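Frequently Asked Questions: Household Recycling in Camberg

Welcome, and thank you for stopping by! My name is Malou Lund, and I answer the recycling line for the town of Camberg. I hear a lot of the same questions every week (they are good ones, so please don't be shy), and I've gathered them on this page so you can find what you need at any hour, even when the phone is off.

When should my cart be at the curb?

By 7 in the morning on your collection day, please, with the lid closed and the handle facing your house. The trucks sometimes run early when the roads are clear, so putting it out the evening before is perfectly fine.

Do I have to flatten every box?

We would love it if you did! Cartons from food, tea, cookies and gifts all go in the paper cart, and they take up so much less space once they're flat. I like to save mine up on the table and do the whole pile in one go with the radio on.

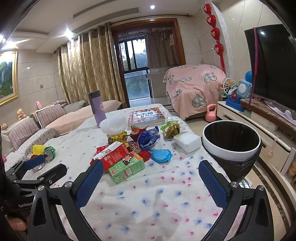

What about the little packets inside the boxes?

Those are usually plastic or foil, or the two stuck together, and I'm afraid they belong in the trash. If you tear one and see a shiny layer, that's your answer. Plain paper sleeves can go in with the cartons.

My box is printed all over in bright colors. Is that a problem?

Not at all. The mill at Wurno takes printed board of every color. Glitter and thick plastic coatings are another story, and so is anything soaked with grease, so the bottom of a pizza box goes in the trash and the clean lid goes in the cart.

Can I leave extra boxes beside the cart?

Up to 4 bundles, tied with string, each one small enough for a person to lift comfortably. If it's going to rain, please hold them back until the next pickup, or bring them to the Ardeleanu Street drop-off, where there's a roof over the paper bins.

How big are the carts, and can I get a smaller one?

The standard paper cart holds 200 liters, and the small one holds 89. Plenty of folks who live alone find the small one is all they need, and it's a good deal easier to wheel down a bumpy driveway. Swapping is free once a year, and we do the swaps in October.

Gift boxes are so sturdy. Isn't it a shame to recycle them?

I feel the same way, and I have a closet shelf to prove it! The Clumurent reuse shop takes clean boxes with lids, and they're always short of them before the holidays. Drop them at the side door before 9 in the morning or ring the bell later in the day. 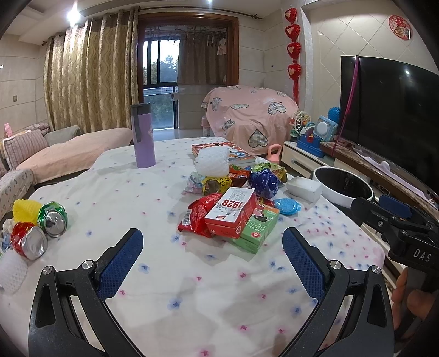

Cartons and other packaging on a flowered tablecloth.

I still have a question. How do I reach you?

Leave a message on the recycling line with your name and street, and I'll call you back. If it's about a missed pickup, please leave the cart where it is so the crew can find it.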